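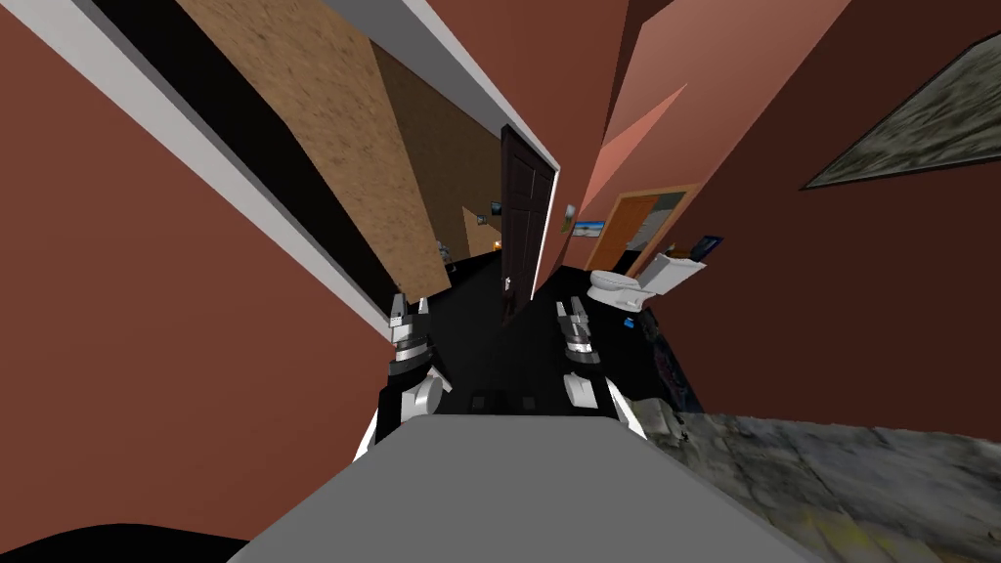 The two-armed robot at an open door in the simulated house, from the door-opening part of the Gruston open day.

Home | Articles | Robotics | Events | Random page

Gruston Open Day

By the Robotics desk, updated February

The Gruston Open Day is a public demonstration of household robotics held every February at the Gruston works in Ultenier. It is run by Virero, a developer of software for two-armed mobile robots, and is best known for its simulated house, a computer-rendered home in which a virtual robot works its way through doors and rooms while visitors watch on a large screen. The most recent edition drew 739 visitors, a remarkable turnout for an event that began as an afternoon for local schools.

Format

The doors open at 10 a.m. and the first run starts half an hour later. Each run lasts long enough for visitors to see several attempts at a task, and presenters stop often to take questions (they get plenty, and the best ones tend to come from children). Visitors may ask for an attempt to be repeated from a different starting point, and this is the great pleasure of the day: a small change in where the robot stands can call for a completely different reach!

The simulated house

The house is built in a software package called Mirzaei, also developed by Virero. The robot has a broad, flat gray body and two arms with white casings and black joints, each ending in a gripper. Its surroundings are an ordinary home, with paneled doors, pictures on the walls, a bathroom fixture or two and a stone-textured counter. Floors and walls are drawn simply, and the effort goes into how things move and touch.

The library holds 500 room layouts. For the open day, 39 of them are loaded in advance, and the audience picks from that set.

Door opening

Doors are the centerpiece of the program, and deservedly so. A door swings on its hinges, so a hand holding the handle has to follow a curve, and the body may have to move along with it. The handle is small compared with the door, and an open panel can hide part of the next room. Watching two arms and a wide body share out that work is fascinating even for people who have never given a door a second thought.

Attempts that fail are shown along with the rest. A presenter replays the failed reach slowly and points out where the grip or the angle went wrong.

Hands-on session

In the afternoon, visitors can steer the simulated robot themselves with a pair of hand controllers. The session is limited to ten-minute turns. Sign-up is at the front desk, and places usually go before noon.

Comments (3)

tallow_lane: Went with my two nieces and we stayed for four runs. The slow replays were the best part, wish there were more of them.

R. from upstairs: Does anyone know if the 500 layouts include kitchens with an island? I asked on the day but the next run was starting.

pindrop: Drove the robot for my ten minutes and got the handle on the third try. So much harder than it looks, and I'd go back tomorrow.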